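The Long Way to Todness

I went to see Ondiver on a weeknight, alone, in the seat by the aisle where the armrest has given up. Ninety percent of the people I know had already told me it was either a masterpiece or the longest nap of their year. Both camps were pretty sure of themselves, so I bought the large popcorn and hoped for something in between.

If you've missed the fuss, Ondiver is the one about the drowned town. Drustden used to be a fishing port. Then the sea came up and stayed up, and now the people who wouldn't leave live on the top floors and row to the grocery store. Our hero is a salvage diver who goes down into the old streets and brings back whatever the richer families upstairs are missing. Silverware, mostly. One fellow wants his bowling trophies.

I have seen a lot of wet futures at the movies. Usually there's a narrator with a sore throat telling us what we did to deserve it, over stock footage of glaciers falling down. Ondiver skips all of that. The first shot is a woman on a roof hanging out laundry, and the tide mark is two windows below her feet. You get it. The movie trusts you to get it, and for the first forty minutes I was very happy.

The diving is terrific. It's slow and green and you can hear her breathing the whole time, and every so often she swims past something ordinary, a parking meter or a barber's chair, and the camera doesn't make a big deal of it. There's a long stretch inside a school that had the teenagers in front of me putting their phones away, which I'd have paid extra for. I held my breath along with her in the stairwell. I lost by a lot.

Then comes the plot. She finds a map, because somebody always does, and the map points to Todness, a patch of dry land up the coast with an actual beach.
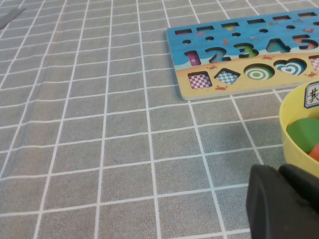 Photo: from the author's own files

Todness is where the movie and I started to drift apart. Everybody in Drustden has a different story about it. The old man with the radio thinks it's a trap, the kids think there are horses, and the diver's sister thinks it's a thing people say when they want to borrow your boat. That's good stuff! I could have listened to them argue about it until the credits. But the script has a journey to get to, so off we go, 134 minutes on the clock in total and a solid third of it spent in a rowboat with three people who have run out of things to say to each other.

The boat is called Kettle. I mention it because Kettle gives the best performance in the second half. She leaks, she groans, she gets stuck on a church steeple at the worst possible moment, and when she finally starts to go under I felt a real pang, which is more than I can say for the guy with the harpoon. He's in the movie so that there can be a guy with a harpoon. He says "the water remembers" three separate times. The last time, a man behind me said "does it?" out loud.

I won't give away what they find at the end of the map. I'll say that my guess in the first hour was wrong, and that my guess was better. There's a speech, delivered in the rain, by a person we met four minutes earlier. There's a gate. There's a number painted on the gate, 933, and the camera leans in on it as if we're supposed to gasp. I gather this means something in the books. I haven't read the books, and the movie didn't feel like filling me in.

And of course the whole thing stops right as it's getting interesting again, since Ondiver 2 is already booked for September. I wish they'd let a movie be finished once in a while. I don't need every answer. I'd just like to leave the building feeling that I saw an ending and wasn't handed a coupon for one.

Still, I'll go. Of course I'll go. The swim through the school is worth the ticket, and the sister has a look she gives people over the rim of a mug that I've been trying out at home with no success. If you can, see it somewhere with big speakers and sit near the middle. Skip the large popcorn – a lot of this movie is very quiet, and I could feel the whole row listening to me chew.

Posted Fri 9 April. Filed under: movies, wet movies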